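Visita a la jornada de puertas abiertas de Vulari en Flarnden

11 feb 2025 — Redacción de Casa y Espacio

Este sitio utiliza cookies propias y de terceros para mejorar la navegación. Si continúa leyendo, entendemos que acepta su uso.

Vulari abrió su nave de Flarnden al público durante una mañana, con entrada libre previa inscripción. La empresa fabrica muebles auxiliares para apartamentos pequeños, residencias de estudiantes y hoteles de larga estancia. Fuimos con la idea de ver sobre todo la serie Jaltico, que hasta ahora solo conocíamos por el catálogo y que se vende en España desde agosto.

La nave queda a 10 minutos a pie de la estación. El camino está mal señalizado y el último tramo no tiene acera, de modo que conviene entrar por la puerta de carga, donde habían puesto una mesa con las acreditaciones y una cafetera. Los grupos salían según se iban llenando. El nuestro tardó poco.

La primera parte del recorrido pasa por el corte y el canteado. Se ve desde una pasarela, detrás de una línea amarilla, y con el ruido cuesta seguir las explicaciones. Nos contaron que la planta saca 400 muebles por semana en temporada alta y que la mayor parte se envía ya montada. Ese dato nos interesaba, porque casi toda la competencia en este tamaño de mueble vende en caja plana. El montaje en fábrica encarece el transporte, pero los cajones llegan ajustados y el cliente no tiene que tocar las guías.

Después viene el almacén, que es grande y frío y no tiene mucho que contar. Pasamos deprisa. En una esquina estaban las devoluciones, casi todas por golpes en los cantos durante el reparto, y el personal habló de ello con bastante franqueza.

La sala de muestras está en la planta de arriba y tiene moqueta, luz de techo y calefacción, que a esas alturas se agradecía. Allí se pueden abrir los muebles, agacharse y mirar por debajo, sin que nadie meta prisa. También hay una zona con sillas y dos modelos de escritorio de la serie Lò, que no vimos con detalle.

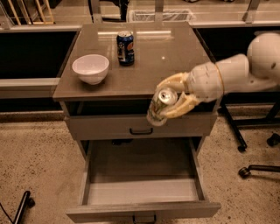

El mueble auxiliar de la serie Jaltico hace de mesilla, de mesa de rincón o de apoyo junto al sofá, según dónde se ponga. Es una pieza baja y compacta, con dos cajones de distinta altura. El de arriba es poco profundo y sirve para mandos, cargadores y papeles. El de abajo es el que justifica la compra: abierto del todo deja a la vista el fondo, gris claro, y por la altura que tiene admite una manta doblada o varios libros de pie. El tablero es liso y brillante, de un marrón grisáceo, y sobresale un poco por delante. Con un cuenco blanco y una lata de refresco encima todavía queda sitio para dejar algo más. El brillo tiene su inconveniente, y es que las luces del techo se reflejan en la superficie. En un dormitorio con lámpara de pantalla seguramente molestará menos.

Los tiradores son oscuros y curvos, y se agarran bien aunque se tengan las manos grandes. Probamos el cajón inferior varias veces y corre sin ruido, con un tope firme al final. Echamos de menos un cierre amortiguado, que en Vulari reservan para la gama superior — una pena, porque en una mesilla se nota por la noche.

El precio de tarifa es de 110 euros. Para asistentes a la jornada se quedaba en 88, con recogida en la propia nave. No es barato para un mueble de este tamaño, aunque llega montado.

La visita termina en una tienda pequeña con restos de serie y piezas con defectos leves. Había tableros sueltos, tiradores por bolsas y algunas sillas. Quien vaya en coche puede cargar en el patio trasero, que tiene acceso por la calle de atrás. Nosotros volvimos en tren con un catálogo y un juego de tiradores.

Suscríbase a nuestro boletín y reciba cada mes las novedades en mobiliario y decoración. Puede darse de baja en cualquier momento.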